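Terna Wash-In Reproofer for Quilted and Padded Jackets

By Soledad Dunleavy
March 8, 2023

12 shares | 4 comments

We use cookies to keep your basket working. Accept / Manage

Back in stock. New bottle, same stuff inside. Goes in the machine with the jacket, no spraying, no ironing after.

For puffers, padded gilets, quilted coats, down or synthetic. Not for wool. Not for waxed cotton, please, we had one back last winter and it was a sad sight.

One bottle does 2 jackets, or one jacket and a couple of gilets if they're small. Cap is the measure. Fill to the line for a short jacket, over the line for anything past the hip.

How to use it

Zips up, pockets empty. Check the pockets again. Clean out the soap drawer first, old powder stops the proofer taking and then people write to us saying it dosen't work. Wash the jacket with a plain soap, no softener. Leave it in. Pour Terna in the drawer, run a 30 degree cycle, slow spin.

Drying is the long part. Low heat, a few clean tennis balls in the drum, stop every so often and break up the clumps by hand. Down takes ages. Synthetic is quicker. No dryer? Flat on an airer and turn it, keep it off the radiator.

Amos Okafor on our packing bench has used it on his Lullham parka for three winters, and still gets beading on the shoulders. Cuffs less so. Cuffs always go first.
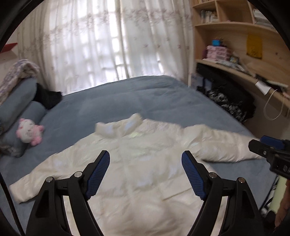

Pale jackets need a bit more care. Wash them on their own and treat the grubby bits with soap before they go in, the collar and cuffs mostly. Spread it out on the bed afterwards, front up and sleeves out, like the cream one in the photo, and feel along each quilted panel for lumps. Stand-up collars hold on to damp so give that padding a good squeeze. If it feels cold or heavy its not dry yet, back in the dryer.

Old stain that won't shift? Try the Esposito soap bar, sold seperately. Proofer won't hide marks.

Ships from our Zomano warehouse. Next delivery of the big refill is due in April, order now and we'll send it on when it lands.

Get our newsletter. Care tips and offers, unsubscribe any time.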